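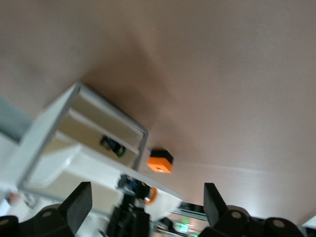

Figure 1. White shelf unit with its open upper compartment. An orange block with a black top face stands next to it on the work surface.

3.2 Where the small stuff ends up

I went into the Kollero study thinking the shelf unit would be the boring part. It's a white thing with thin panels and open compartments, and I picked it mostly so small parts would have somewhere to live that wasn't a drawer (I really dislike drawers for this, you forget what's in them by lunchtime). Then I started going through my notes and found I'd written more about the shelf than about anything else on the bench!

The upper compartment in Figure 1 has one small dark item lying on its floor, near the right end, with some blue and green on it. Pale interior, dark part, easy to find. I had no such luck with the closed boxes we tried at Brerkeck, where a small part in a back corner might as well have been in another building. The orange block was a different kind of problem. It's big enough and bright enough to stand out in the open with clear space on every side, so I never gave it a home at all, and neither did the people using the bench. My log has 129 put-away entries from the September sessions, and in 66 of them the part went into an open compartment or a tray. The rest were left on the surface or put in a closed box, and I've lumped those together here because my early notes don't always say which.

I should say something about the trays, since they take up most of the Troltus rule sheet. The rule is simple: loose electrical parts go in a tray with an open front, and you should be able to get at them without tipping anything. We had 2 tray shapes on trial. The straight-lipped one kept parts in nicely but I kept bumping my knuckles on it, and I ended up reaching for the flared one every single time, which I admit isn't much of an experiment. 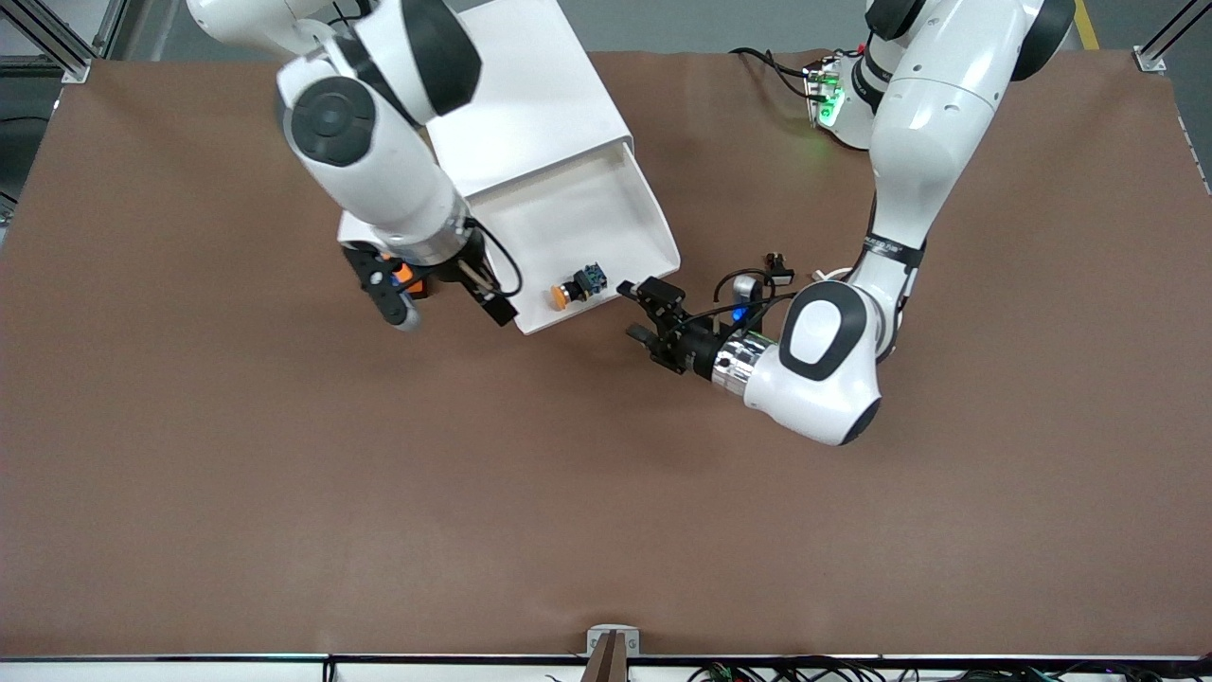 Figure 2. Push button lying on its side near the front edge of the white open-fronted tray.

Push buttons are my favorite test part for a tray like this. The cap is round and the base is square, so they never sit the way you'd like them to. The one in Figure 2 is on its side, with the yellow-orange cap easy to pick out against the white floor and the darker base with its terminals right behind. I didn't score a part as badly placed just for lying over like that. The Rätsep checklist would have me mark it down (it wants every part upright), but I dropped that item after 2 sessions because it was making me fussy about things that made no difference to finding the part again.

What I did score was how far forward the part sat. Close to the lip is handy, and it's also where a nudge can send it out onto the bench, so I gave the front strip of the tray its own code, F. Codes for the middle and back of the tray are in the next section, along with the entries I had to throw out.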